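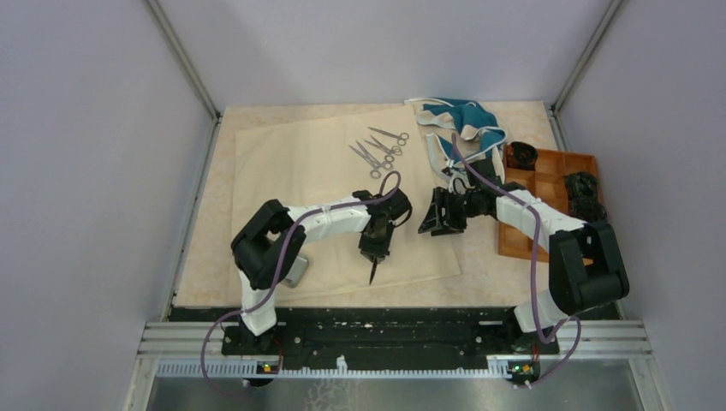

About Brondine

Small shop, two rooms, one long bench. We sharpen and repair hand instruments for clinics, vets, dental offices, groomers too. Started in a garage on Buseck Road, moved twice, stayed put since.

What we do -- scissors mostly. Also clamps, needle holders, tweezers, the odd pair of garden shears if you ask nice. No power tools, sorry. No kitchen knives in November, we're swamped then.

How it works. Call or fill in the form, we send a mailer, you send it back. Please clean and sterilize everything first!! Turnaround is 2 to 3 working days once it reaches the bench. Orders over 200 pieces take longer, ask for a date. Repairs get a quote before we touch them.

Sister shop is Drollex, they handle the sales side and loaner sets. Same phone, differnt invoice. Bodin accounts moved over to us this year -- your old customer numbers still work.

Walk-ins OK most mornings. Unit 2189, around back, blue buzzer. Parking is tight, use the side lot. Ring twice, the grinder is loud and we dont always hear it.

Page updated Wednesday, September 23, 2020. Price list coming soon.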